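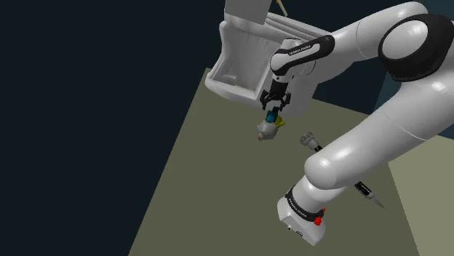

Do Water-Saving Signs Save Any Water?
Student project report, Environmental Studies
Oct 17, 2020

1. Why we picked this

Every bathroom in Trolness Hall has a blue sign over the sink. It says that "small habits" in the building cut water use by 50 percent. We wanted to know where that number came from. The housing office said it came with the signs, which were bought from a company called Drorkent. Drorkent's leaflet gives the same number and points to a study by Bartoš. We looked for that study for two weeks. The library couldn't find it either.

So the claim on the wall rests on a leaflet, and the leaflet rests on a paper we could not read. That was enough to make us want to check it ourselves.

2. What we did

The hall has its own water meter in the basement. The housing office gave us the monthly readings from before and after the signs went up in February. We also handed out a short survey and got 168 forms back. It asked if people had noticed the signs, what the signs said, and if they had changed anything. 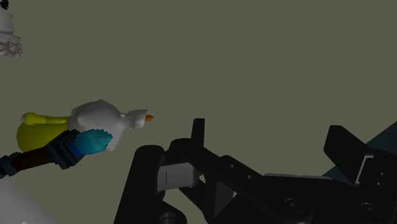 The survey was the weak part from the start. People like to say they save water. We tried to get past this by asking what the sign said before asking about habits, but anyone with the form in hand could walk to the bathroom and look. We suspect a few did, going by how exact some answers were.

3. What we found

Most people had seen the signs. Far fewer could say what they were about, and several thought they were about hand washing. Only 7 people named a habit they had changed and also gave the sign as the reason. The others who said they used less water gave other reasons, such as growing up with a well or being told off by a parent.

The meter did show a drop after February, which looked good for the signs until we asked how many students were living there. Many moved out in the spring. With fewer people in the building, less water gets used, sign or no sign. The office could not give us a count for each month, so we can't work out use per person. Anyone who quotes the raw drop as a success is guessing.
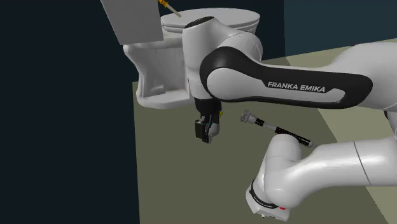 Figure 3. Rendered tabletop view with a white, toilet-like object partly hidden by the arm.

4. Cost

The signs cost the hall $477. We asked what a plumber would charge to fix the two toilets on the ground floor that run all night, but the quote from Wemov had not come back when we wrote this. We would still look there first. A running toilet doesn't need anyone to read anything.

5. Problems with our own work

We had one building and no second hall to compare it with. The survey was not random, as we left the forms in the lounge. We also went in doubting the signs, and that may have shaped how we worded question four. A fair test would put signs on some floors and leave others bare, with a meter on each floor.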